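**26 October 2021 — soap refill, human demos for the Stalari arm**

Head-mounted capture again, operator doing the task by hand. Teleop pass comes later on the same bench list. Target from the Trodelo plan is 200 usable demos of "refill pump bottle", split into two segments: pump out of or into the neck, and transfer of liquid.

Segmentation is still a nuisance. With the pump held in the left hand over the counter edge and the open bottle in the right, a single still can't be labelled as removal or insertion. Label from motion only. Kumudini Weerasinghe has changed the annotation sheet so that the boundary is the moment the tube tip clears the threads.

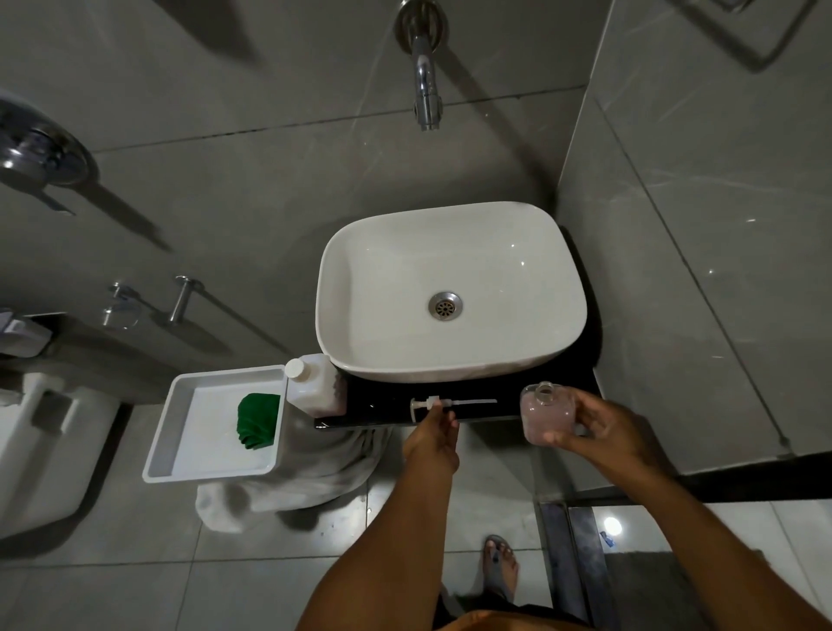
Do we need to retarget the finger poses for this one? Only the wrist and thumb–index aperture; the rest gets dropped before training.

Settings as run:

- clip length capped at 370 frames
- hand tracker confidence cut-off left at the Csizmadia default
- bottle mass logged before and after, empty 238 g on the bench scale
- Prunier exporter, old build (new one swaps left and right wrists)

Glossy tile and chrome give the tracker false hits. Masking the wall above the faucet got rid of most of them. Clear glass is worse: depth is junk through the walls of the bottle, so grasp centre has to come from the hand and the colour channel.

Pour segment is better behaved. Both hands stay over the basin and the nozzle-to-neck offset can be read in the camera view. For the arm I'd still start with a wider neck — the aperture on the small bottles leaves very little margin once the wrist calibration error is added.
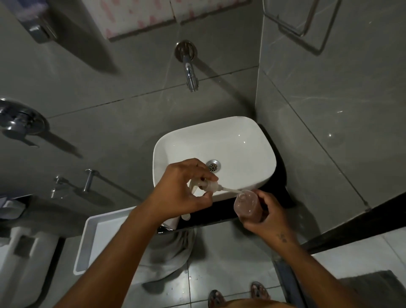 *Transfer segment: pump bottle in left hand, stream into small bottle in right.*

Replay in sim at 310 mm standoff reaches both hand poses but the left elbow goes close to its limit. Try rotating the base before touching the demos.

To do:

- re-export wrist tracks, check handedness on every clip
- ask Kumudini for the revised labels
- teleop the pour with water first, colour added for contrast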